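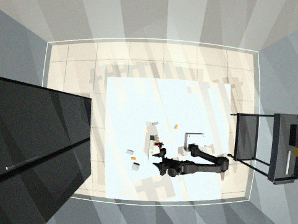 1/ Grouting the kitchen floor, a thread

OK so a bunch of you asked how the tile is going, and the answer is too long for one post, so settle in. The tiles are down. All of them! Big cream squares, wall to wall, and my knees will never forgive me.

2/ For anyone just joining: I pulled up the old vinyl back in the spring, found another vinyl under it, found a third thing under that which I had tested before I touched it (please do this, it costs less than dinner out), and then spent most of the summer walking around on bare subfloor in my socks.

3/ Total damage so far is $2,662. That's tile, backer board, thinset, the wet saw rental, spacers, two trowels and one pair of knee pads that I bought way too late. The installer who came out to quote wanted a lot more than that and couldn't start until after the holidays.

4/ The tile itself came from Dresthorpe, the outlet place out past the fairgrounds. They had the last of a discontinued line and I took every box. If you're going to do that, BUY EXTRA. You can't go back for one more box of something that doesn't exist anymore.

5/ Now, grout color. I went back and forth on this for 9 days. White looks amazing in the store and then you live with it. Dark brown hides everything but it turns the whole floor into graph paper. I ended up with gray. Thin joints, plain gray, done.

6/ The brand is Clivo, the sanded kind, and the shade is called Hasia, which tells you nothing at all about what color it is. It goes on much darker than the chip and I nearly cried. Then it dried overnight and came up a couple of shades lighter and it was fine. So wait for it to dry before you panic.

7/ Somebody asked about sanded vs unsanded. My joints are an eighth of an inch, right on the line where you can argue it either way. The guy at the counter said sanded, the bag said sanded, I went sanded. For skinny little joints on polished stone you'd want the other one so it doesn't scratch.

8/ Mixing. Mix less than you think. I made half a bag the first time like I was feeding a crowd and it was going stiff in the bucket before I'd gotten past the fridge. After that I did small batches, let each one sit ten minutes, stirred it again, and it was so much nicer to work with.

9/ Hold the float at an angle and push across the joints on the diagonal. If you run it straight along a joint it digs the grout right back out. I know this because I did the entire first row that way – yes, the row right inside the door, where everyone can see it.

10/ Sponging is the part I was bad at. I had the sponge way too wet and washed some of the color out near the pantry. Wring it until you think it's useless and then wring it again. Change the water constantly. My back porch looked like a car wash.

11/ Haze! There will be haze. I came down the next morning and the floor looked like somebody had dusted it with flour. An old T-shirt took off most of it and a haze remover got the rest. Do a test spot in a corner first.

12/ Leave the gap at the walls alone. Don't grout it. The floor needs room to move a little and the baseboard covers it anyway. I'd already filled one side before I read that, so I spent an evening on the floor with a utility knife and a bad attitude.

13/ Baseboards are next. I want to paint them a grayish green and I've been told by everyone in my family that this is a mistake. There's a sample pot from Piątek on the counter and I've got it on a scrap of trim leaning by the back door. I love it. I'm doing it.

14/ Still to do: sealer (two coats, with the windows open), the threshold strip into the hall, and getting the stove back in without dragging it. Somebody on here suggested sliding it on sheets of hardboard – I've got two ready to go and I'm nervous anyway.

15/ Would I do it again? The hall bath is 6 feet long and has the same ugly vinyl, and I've got leftover thinset, so, you know. Ask me once I can kneel.

16/ Oh, and to the person who asked about heated floors: I looked into it, I priced it, I closed the tab. Slippers.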